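Search this site
Enter keywords
Go

Projects > Energy and Transport > Year 2 Reports > Pipeline Leak Detection

Reading time: 4 minutes

Listening for leaks: a small test of pressure waves in a model pipeline

2018-09-16

I picked this project because I wanted to know how anyone finds a hole in a pipe that is buried under a field. I had assumed that people walked along it and looked for a wet patch. They do, and they also fly over it, but a lot of the work is done by listening, and once I'd read that I couldn't think about anything else for a week!

The idea is simple enough to try in a school lab. When a pipe full of moving liquid suddenly springs a leak, the pressure drops at that spot and the drop travels away in both directions as a wave. If you have a pressure sensor at each end and a good clock, the wave reaches one sensor before the other. The difference in arrival times tells you how far along the pipe the hole is. Engineers call this the negative pressure wave method.

The route I based my model on is the Cerum line, which carries heating oil from the Sabbagh storage depot to the edge of Nekville. The operator, Privby, kindly let our year group visit the pumping station in February. We weren't allowed near the control desk, but we saw the valves, the pig launcher (a sort of airlock for the cleaning plug that gets pushed down the pipe) and a wall map of the whole route. I came home with eleven pages of notes, most of them about the pig launcher.

My own pipe was garden hose, the reinforced kind, laid in long loops on the sports hall floor. I used water with a little food colouring in it. A pump from an old pond filter kept it moving, and I fitted a pressure sensor at each end, both wired to the same logger so that I wouldn't have to match up two clocks. The logger could take 2000 readings a second, which sounded like far more than I would ever need.

It was not. A pressure wave in rubber hose is slower than one in steel, because the walls stretch, but it is still very quick. I worked out a wave speed for my hose of 171 metres per second by closing a tap sharply at one end and timing the bump at the other. At that speed the wave moves more than eight centimetres between one reading and the next, so even a perfect test would leave some doubt about where the hole was. 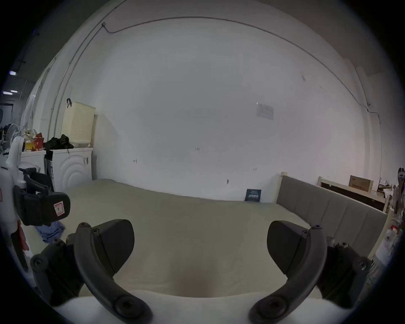 For the leaks themselves I put small brass taps into the hose at fixed places and opened them one at a time. Opening them by hand gave a slow, smeared drop that was very hard to time. I got much better results when I fitted a spring to the tap handle and let it snap open. I would use the spring from the start if I did this again, as it would have saved me a whole afternoon of useless graphs.

With the spring fitted, the drop showed up clearly at both sensors on nearly every run. For the taps near the middle of the hose, my calculated position was within roughly half a metre of the real one, which I was thrilled with. The taps close to either end were worse. I think the wave was bouncing off the fitting and mixing with itself before the sensor had settled, and you can see a second little dip in the graphs for those runs (Appendix B).

The other big problem was the pump. It hums, and the hum gets into the pressure readings as a steady ripple. For a large leak this doesn't matter, but when I opened the tap only a crack the drop was smaller than the ripple and I couldn't pick it out at all. I tried averaging the readings over a short window. This smoothed the ripple but also blurred the start of the drop, so what I gained in one place I lost in the other. A real line has the same trouble on a bigger scale, with pumps starting, valves closing and different batches of oil going through.

I also looked at a second method, which is just to measure how much goes in and how much comes out. It's slow and it can't tell you where the leak is, but it did notice the very small leaks that the wave method missed, as long as I waited long enough. At the pumping station we were told that the two are used side by side on the Cerum line, and having tried both I can see why.

Things I would like to do next: swap the hose for copper pipe, which should give a much faster and sharper wave; borrow a quicker logger; and put the pump in a separate tank with some foam round it. I would also like to try a bend, as my loops were all very gentle and the real route has two sharp turns where it goes under the railway.

Appendix A has the full parts list and Appendix B has the graphs, with the spoiled runs left in and marked with a star.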